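Can a machine do the chores yet? I've been keeping notes on this since the start of March, so a short thread.

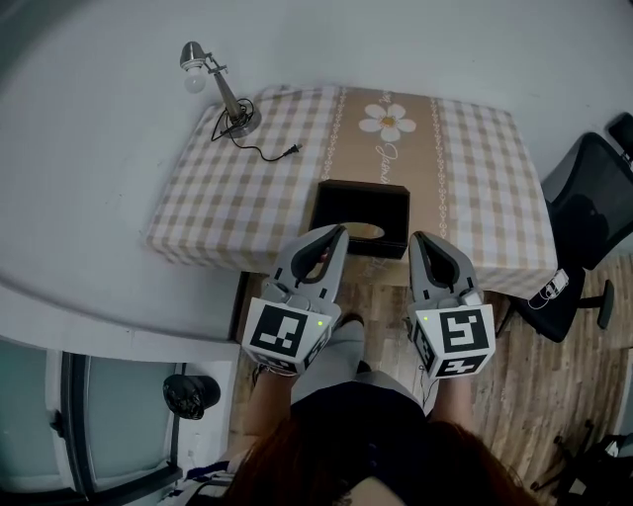 My rule is simple. A chore counts as done if I don't have to go back and redo any part of it. Starting it doesn't count. Doing it while someone stands by doesn't count either.

Floors: yes, mostly. The vacuum at home copes with everything except the rug fringe and phone chargers.

Tables: no. Clearing one means deciding what stays, what moves and what is rubbish. Cloths ruck up, cables drag, and a light box slides when you push it. I haven't seen a machine I'd leave alone with all that.

Folding: no. Olumide Olaniyan sent me a clip of a shirt being folded very neatly. It was speeded up, and the shirt started out flat.

Shop floor is a different story. Ladi Abubakar works at Effiong and says the arm there packed 568 cartons in one shift, with 18 put aside for a person to fix. Same carton every time, though.

So my answer for now is yes for one job in one place, no for a normal room. I'd pay for a table clearer before a folder.

Will add to this when I've been to see the Morkotico one. Valdir Pimentel has, and wasn't keen.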